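# Why Does Wood Have Stripes?

Run your eyes along a wooden table and you'll find lines, lots and lots of them!
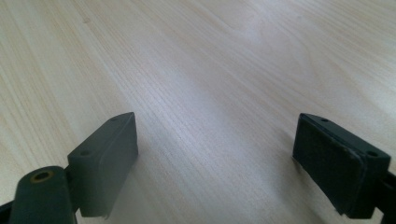 *Pale wood with fine, slanting grain lines.*

Those lines are called **grain**, and a tree drew them while it was growing. In spring a tree grows fast and makes light, soft wood. Later in the year it slows down and makes thin, darker wood. Light, dark, light, dark, year after year!

When a saw cuts a trunk the long way, the layers show up as stripes. Stripes packed close together can mean the tree was growing slowly.

**Try it:** Lay paper on a table and rub gently with the side of a crayon. Can you catch the grain? Kári Bergmann's class got 107 rubbings in December!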